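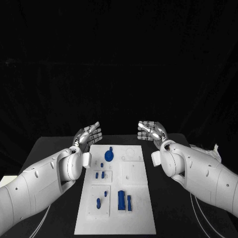

Two white robot arms and a white board on a dark tabletop.

Storing and Clearing Out Medicines at Home

By Beverley Tomoana
Updated 11/16/20

Most households keep more medicine than they use. Leftover painkillers, old cough syrup and half a course of something prescribed two winters ago tend to collect in one cabinet, usually the one over the bathroom sink. In a home with teenagers or small children, that cabinet should be emptied, sorted and moved. The job takes one evening.

Choosing the location

Heat and moisture shorten the life of tablets and capsules. A thermometer left on the top shelf of our bathroom cabinet in May read 89 degrees after one shower and 92 after two. The linen closet in the hall stayed close to the temperature of the rest of the house. A bedroom closet shelf or a high kitchen cabinet well away from the stove will also do.

Do not use the cabinet over the refrigerator. The back of the appliance gives off heat and the space behind the doors gets warm. Windowsills and cars are unsuitable for the same reason.

Items marked for refrigeration go in a closed box on a middle shelf, not in the door and not against the rear wall, where they may freeze.

Choosing a lockbox

Child-resistant caps slow down a toddler. They do nothing to stop a 15-year-old. Anything with a potential for misuse should be locked: opioid painkillers, stimulants, sedatives, sleep aids, and cough products containing dextromethorphan.

A combination lock is preferable to a key, as keys end up in the same kitchen drawer everyone else uses. Check the following before buying:

Interior height. Measure your tallest bottle, cap included. A 200 ml syrup bottle will not stand up in many of the flat boxes sold for this purpose.

Mounting holes. A box that can be carried off can be opened later. The Kekana box we use has two holes in the base and was fixed to a closet shelf with screws and wide washers.

Default code. Change it on the first day. Do not use a birthday or the house number.

Hinge type. Exposed hinge pins can be driven out with a nail. Look for hinges on the inside.

Taking inventory

Write a list on paper and tape it inside the closet door or keep it in the box. Each line needs the name, the strength, the person it was prescribed for, the expiration date and the number of tablets remaining. For locked items, count again when a dose is taken and enter the new number. A count that does not match is worth a calm question before anything else, as dropped tablets and forgotten doses account for a fair share of errors.

Keep everything in its original container. The label carries the dosing instructions and the lot number, and poison control will ask for the name and strength if there is an accident. Weekly pill organizers are acceptable for daily medicines but belong in the box as well.
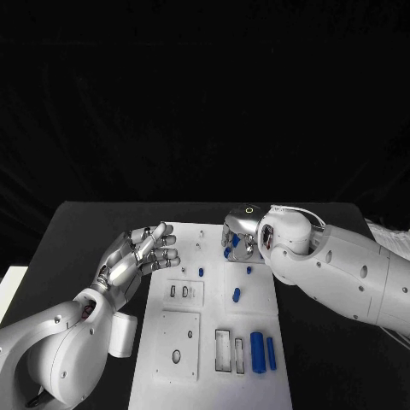
Sorting what you have

Clear a table and make three groups: current, expired, and no longer needed. The third group is normally the largest. A prescription that was meant for one episode of pain should not be kept for the next.

Inspect the current group. Discard tablets that have crumbled, capsules that stick together, and liquids that have separated and do not mix again when shaken. Aspirin that smells of vinegar has begun to break down. Ointment tubes with cracked seams go too.

Disposal

A take-back site is the first choice. Many pharmacies and police stations have a drop box. Ours is at the Hustby pharmacy counter, and Illia Dovhaniuk, the pharmacist there, asks people to black out their name and prescription number before dropping off a bottle.

If no site is within reach, most medicines can go in the household trash:

1. Remove the tablets or liquid from the container. Do not crush tablets or capsules.
2. Mix with used coffee grounds, dirt or cat litter.
3. Seal the mixture in a zipper bag.
4. Place it in the trash on collection day.
5. Scratch out personal details on the empty bottle and discard it.

A small number of medicines, including certain opioids, carry instructions to flush them when no take-back site is available. Follow the label or the leaflet. Used patches still contain medicine and should be folded with the sticky sides together before disposal.

Needles and lancets do not go in any of the above. Use a sharps container or a heavy plastic detergent bottle with a screw cap, and check local rules for drop-off.

Repeat interval

Twice a year is enough for most homes. Do an extra check after any surgery or dental work, and before house guests or a sitter stay overnight. Visitors' bags hold medicine too, so offer them space in the box.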